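# Session 4: Teaching the table where things are

Trekport shared workshop, two-arm build. Notes by Gualtiero Marras. Bring your notebook from session 3, and the base offsets you measured for your arm.

Last time we got both arms talking to the same computer, and a big hand to the Bollham bench for finding the swapped address that had us all scratching our heads! This session is the one I look forward to most, because it's where the arms stop waving at thin air and start going to places we choose.

## What we need before anything moves

Two frames of reference, and please keep them apart in your notes:

- **Base frame.** Every arm has its own, with the origin at the center of its mounting plate.
- **Table frame.** One only, shared by both arms. Origin at the near left corner of the grid, x along the near edge, y going away from you, z up.

A point on the table has one set of table coordinates and two sets of base coordinates, one per arm. Most of the muddle in session 3 came from reading a number off one pendant and typing it into the other (I did it too, twice).
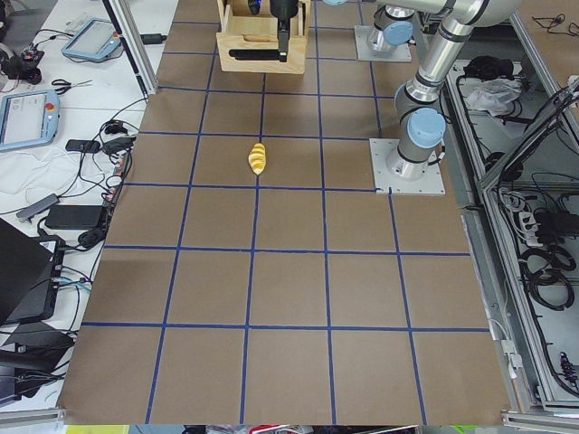
Calibration is the step that ties the table frame to the base frames, and you can do it with very little: a pointer, some patience and a set of points you can find again. Tape on paper gives you those points for next to nothing. The blue lines were laid by hand and they wander a bit, most of all the lengthwise one that runs up to the base of the right-hand arm, so don't assume that a crossing sits where the drawing says it should. Measure each crossing you use from the origin with the steel rule and write down what you get. Cells are lovely for telling a partner where you want the toy ("two over, one up"), but a cell is a name and a crossing is a measurement.

## Procedure

1. Speed override down to the lowest setting. One person on the pendant, one person watching the fingers.
2. Close the gripper and fit the printed pointer tip.
3. Jog to a crossing near your arm. Come down the last stretch in the smallest steps, until a slip of paper just drags under the tip.
4. Record x, y and z from the pendant in the *base* column, and your ruler values in the *table* column.
5. Repeat for at least three more crossings, spread as wide as the arm will comfortably reach. Don't put them all in a line!
6. Run the fit script and look at the residuals before you look at anything else.

If one residual is far bigger than its neighbors, go back and touch that point again. It's nearly always a typo or a misread rule.

## Worked numbers

The Ustitz bench ran this on Saturday and let me borrow their sheet. One crossing measured x = 238 mm, y = 113 mm in the table frame. Subtract the fitted position from that, axis by axis, and you have the residual. Do it by hand once, even though the script does it for you.

The encoder check on their shoulder joint came out like this:

| Approach | Counts |
|---|---|
| From above | 3,419 |
| From below | 3,385 |

Same target, different direction, 34 counts apart. That's backlash, and you can see it with your own data, which I find thrilling every time. Until we compensate for it, always approach a point from above.

## To try before session 5

- Put a soft toy piece down inside any cell, measure its center, and send the closed gripper to hover over it. No grasping yet.
- Swap arms with your neighbors and go to the same table point with theirs. How far apart do you land?
- Rizzi bench: please redo your z values, the pointer tip was changed halfway through your run.

We start on the box next time, with approach height first and then the finger angle. If you have a grasp you'd love to try, sketch it and bring it along.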